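Home | Syllabus | Notes | Labs | Contact

Robot Software Lab -- Notes for Unit 3: From Camera Frames to Gripper Commands
Annelore Voß, April

These notes cover the software between the camera and the gripper. Read them before the lab. The math for camera calibration is in the Unit 2 notes and is not repeated.

1. The loop

Our control program, Udov, runs one loop. It reads a frame, estimates where the target is, picks a motion, and sends it out. Each pass has a budget of 40 milliseconds. If perception takes longer, the planner uses the last good estimate and marks it as stale. After 3 stale passes in a row the controller stops sending motion and holds position. Do not raise that limit to make your demo run.

2. Pale objects on pale surfaces

Most first attempts at segmentation use a brightness threshold. That is fine for a dark part on a light table. With a white part on a white table, the strongest edge may be the shadow under the part, and the threshold will return the shadow as the object. Smudges on the table cause the same trouble. The usual symptom is a grasp point shifted toward the shadow side.

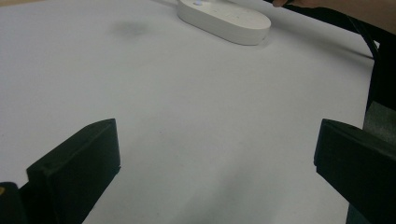 Two fixes are worth trying. The first is to mask out the fingers before doing anything else, using a fixed mask stored with the camera settings. Matte black fingers take up a lot of the view and pull the exposure and the histogram with them. The second is to fit a shape to the outline and reject any blob whose fit is poor. A capsule outline needs only five numbers: center x, center y, length, width and angle.

Hands and cables need their own classes. Treat both as keep-out regions in the planner, padded on all sides. A cable is thin, so a coarse depth map can miss it -- check the color mask too.

3. Logging

Jesholm writes one record per pass: frame time, estimate, stale flag, command. The practice log has 1,161 records, and 77 of them are marked stale. Find the longest stale run and say what the controller should have done at that point.

4. To hand in

Your mask file, your fitting code, and one page on the stale run. Ilango Bangera grades the code and will run it on a log you have not seen. Code that needs hand-set paths will be returned.

Questions about the notes: Annelore Voß. Questions about lab access: Helmut Baumgart.

© Robot Software Lab | Contact the course office | Back to top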